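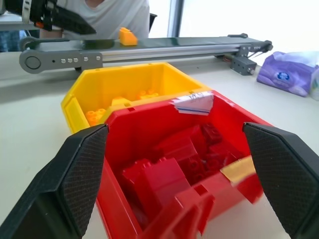

3 min read

Cleaning second-hand building bricks before a toy library opens

Posted by Hafiz Tuhumury
Saturday, January 25, 2025

We are setting up a toy library in the old reading room at Plarkcombe and have been given a lot of building bricks from different houses. Some are the large chunky sort for under-fives and some are the small ones. A fair few are sticky, and one bag smells strongly of cigarettes. I have sorted them by colour into plastic bins, so at least I know what I have, but I don't want to lend any of them out until they are clean.

Can they go in a washing machine? My sister says yes, my wife says it will wreck the machine. I would also like to know how to get rid of the smell, and whether it is worth trying to save the ones with felt-tip on them. There is no dishwasher in the building. There is one deep sink and a hot tap that is slow to warm up.

Delphine R.

I ran the toy loan at Tatongate for 7 years and we washed bricks every school holiday. The washing machine does work, but put them in a zipped net bag, fill it no more than half full, and use the coolest wash with no spin. Ours was noisy and the corners of the older bricks got a bit dull. I stopped doing it for anything large because the big hollow ones hold water inside and take days to drain.

For the chunky bricks I would use the sink. Lukewarm water, a squirt of washing-up liquid, leave them for an hour, then go over the studs with an old toothbrush. Don't use very hot water. I ruined a set of Jansen ones that way and they never clicked together properly afterwards. Rinse twice, as any soap left in the tubes underneath goes white when it dries.

Dry them studs up on a towel and turn them over the next morning. Don't put them on a radiator. Don't put them back in the bins damp either, even slightly, or you will be washing the whole lot again by half term.

Take out anything with a motor, a battery box or a sticker before you start. Wipe those with a damp cloth instead.

For the smell, wash them as above and then leave them spread out in an open shed or porch for a week. If they still smell, soak them again with a couple of spoonfuls of bicarbonate of soda in the water. I had one batch that took three goes. Some never come right and you have to let them go.

mudlark_60

just chuck them in the bath, mine have been fine

Owen at the back

Agree with most of what Delphine wrote. On the felt-tip, try a bit of white vinegar on a cotton bud first, then rubbing alcohol if that does nothing, and test it on the underside. It lifts most pens. Biro is harder. Permanent marker on white or yellow usually leaves a shadow, and on the darker colours I wouldn't bother as it hardly shows.

Check for chewed ones while you are at it. Anything with tooth marks or a split goes in the rubbish here, and so do bricks that have gone brittle. The small bricks should be kept well away from the under-threes, so I would store them in a separate cupboard, with a lid on the box.

We bag ours by weight for lending, 600 grams to a bag, and weigh it again when it comes back. It is much quicker than counting. Plamico do a cheap net bag with a drawstring that you can wash and dry the bricks in as well, but the cord frays after a while, so tie a knot in the end.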